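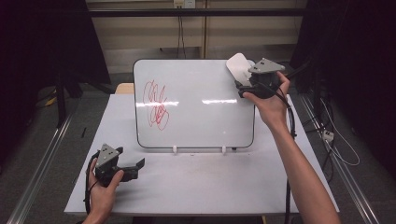 Red scribble on the left, eraser up in the top right corner.

I have never trusted a small whiteboard. Everyone who works from a kitchen table seems to own one, and they all swear it changed their life. Mine came from Itgate, stands up on two little white clips, and for the first week held a shopping list that I then forgot to take to the shop.

The pitch on the Itgate page was that the surface would survive 400 wipes without ghosting. Who checked? I can't see anyone standing there with a tally. I got through one November with the old Produsar board and by the end of it you could still read October underneath, faintly, in green.

So I've gone back to scribbling. A proper knot of red marker, loops on top of loops, is a better test than neat handwriting – the pen goes over the same place several times and the ink sits thicker. If an eraser can cope with that it can cope with a list. I do it with a fresh scribble and again with one left overnight, and the overnight one is where I expect the trouble.

Two grumbles while I'm at it. Glossy boards throw the ceiling lights straight back at you, so half of what you've written vanishes behind a white streak unless you lean over. And the table gets grubby. Mine is white too, which was a daft choice, and the grey smudges on it are harder to shift than anything on the board.

Kanaujia do a matt version for a fair bit more. I'm not convinced, but I'll probably end up buying it.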